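Speaker notes — Shared rooms, shared boards: looking after meeting space at Vakley
Version of September 14, 2025

**Opening (allow two minutes)**

Welcome colleagues and thank them for coming. Mention that the slides will be placed on the staff pages afterwards, together with the booking guide.

State the purpose of the talk. In February, Vakley brought its meeting rooms under one booking system, supplied by Iridex. The rooms had previously been managed by separate departments, each with its own rules. The talk reports on how the change has gone and sets out what is asked of staff this autumn.

**The booking figures**

Show the table. The system now handles more than 700 bookings a month. Of the 46 rooms in the scheme, 35 may be booked by any member of staff. The others still need approval from the department that holds the key.

Pause here. Departments with restricted rooms may wish to comment, and it is better that they do so now than during the closing questions.

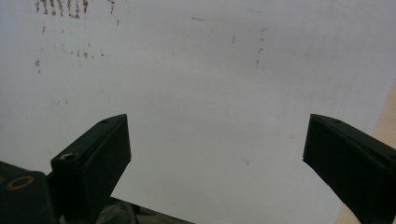
The handover period between bookings is 14 minutes. It was set after the Biswas building reported meetings running into one another throughout the spring term. Staff are asked to use that time to return chairs, close windows and clear the surfaces they have written on or worked at. A white surface shows every small mark and smudge, and a group arriving for an interview or a formal hearing should not have to begin by cleaning up. Stress that the handover period belongs to the room and may not be used to extend a discussion.

**Unused bookings**

This remains the most common complaint. A room is booked weekly for a whole term, the meeting moves online, and the booking stays in place. Ask the audience to check their repeating bookings before the end of the month.

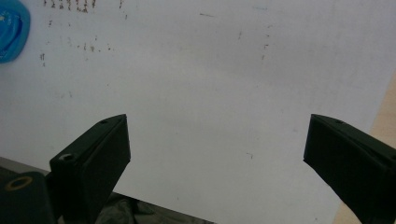

Explain the release rule slowly, as it has been misread. A booking is released only if the organiser has not confirmed it by the morning of the meeting. Arriving late does not release a room. Bookings made on behalf of outside visitors are exempt, and the organiser should tick the visitor box when making the request.

If asked about sensors or door counters: no decision has been taken. Do not speculate.

**Confidential material**

Move to the guidance on written notes. Erasing a board in haste may leave words that can still be read, and the next group may have no right to see them. Names, salaries and marks should not be written on shared surfaces at all. Paper copies go into the locked bins on each floor — not the recycling boxes.

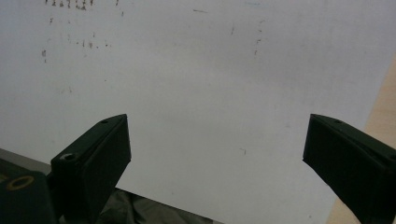 *White surface with specks and faint traces resembling erased handwriting.*

Refer to the short policy note, which departments have already received. Managers should read it out at their next team meeting.

**Cleaning and supplies**

The contract with Skuvard covers floors, bins, door handles and tables. It does not cover boards, screens or anything left behind by the previous group. Cleaning takes place in the early morning, so rooms used in the evening should be left ready for the cleaners, with chairs clear of the walls.
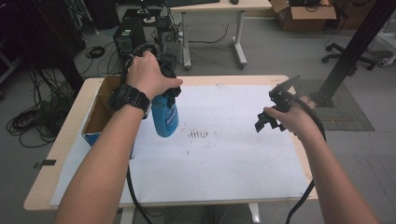

Requests for supplies should go through the building office and should give the room number as it appears in the booking system. The old numbers are still on several doors in the Biswas building, and deliveries have gone astray as a result. New door plates have been ordered.

**Questions**

Likely subjects are catering, evening access and the restricted rooms. Catering is outside the scope of this talk — direct questions to the events office. Evening access is under review, and a paper will go to heads of department later in the term.

Leave the contact slide on display while the room empties.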